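Durnum Place-Name Gazetteer: data card

Version notes, file layout and known problems for the Durnum gazetteer, a table of historical place-name spellings taken from county maps and post office lists. Maintained as part of Rerimex.

Contents

The main file, places.csv, holds 634 rows. Each row is one spelling of one place in one source. The rows resolve to 514 distinct places. Encoding is UTF-8, line endings are LF, and the separator is a comma. Fields containing commas are quoted.
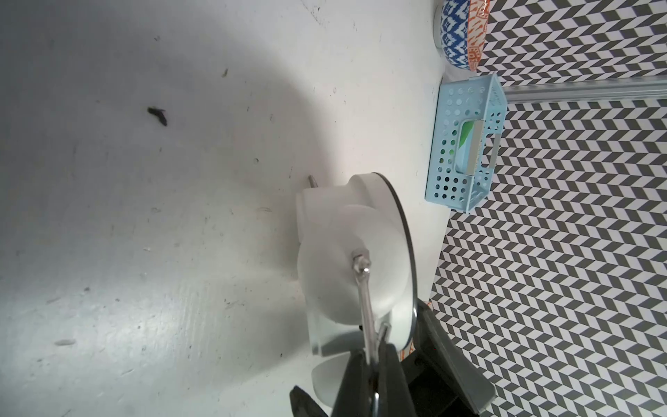

Columns are place_id, spelling, source_id, year, lat, lon and note. The year column gives the year printed on the source. Undated sources have an empty year and a note beginning with "undated". Do not parse the note column; its wording is not stable between releases.

Coordinates

Coordinates are decimal degrees in WGS 84, stored to four places. They mark the center of the settlement as drawn. Where two maps disagree, the later map wins and the earlier position goes in the note. Places known only from post office lists (68 rows) have empty lat and lon. Earlier releases filled these with zeros, so scripts that filter on zero need to be changed.
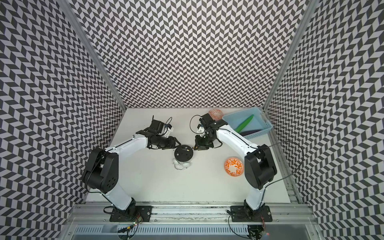 Spelling is transcribed as printed, including abbreviations and periods. Hyphens broken across two lines are removed. Long s is written as s. Case is kept for maps and normalized to title case for lists, which were set in capitals.

Known problems

1. Barta and Barta Mills share a place_id in the older sources. They should be split.
2. Wullik appears twice with different coordinates. Both rows are kept until the survey sheet has been checked.
3. In 51 rows the source_id points to a reprint and the year is that of the reprint. 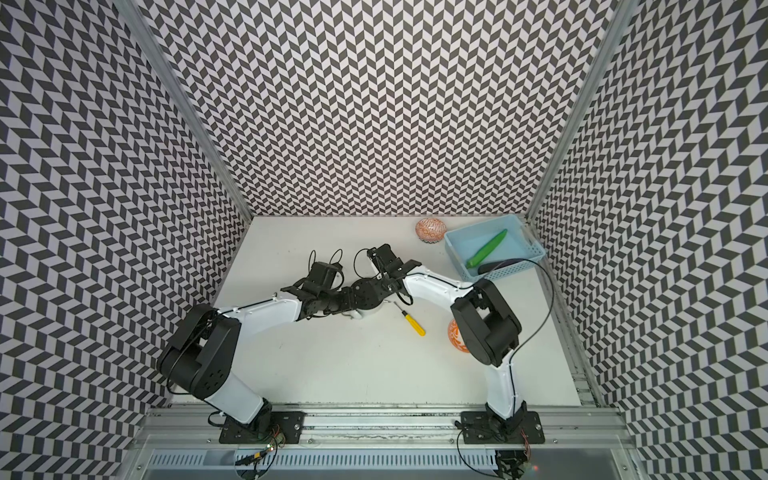

Loading

Read place_id as text. It has leading zeros, and most spreadsheet programs will drop them on import. Joins against sources.csv use source_id, which is unique in that file.

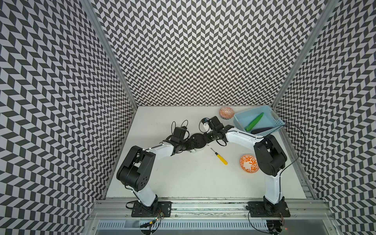 Posted by the Rerimex data desk
Saturday, September 16, 2023

Changes in this release: empty coordinates replace zeros, and duplicate spellings within a single source have been merged. The split of Barta and Barta Mills is planned for December. Corrections should quote the place_id and the source page.

License: CC BY 4.0. Cite as "Durnum Place-Name Gazetteer, Rerimex" with the release date.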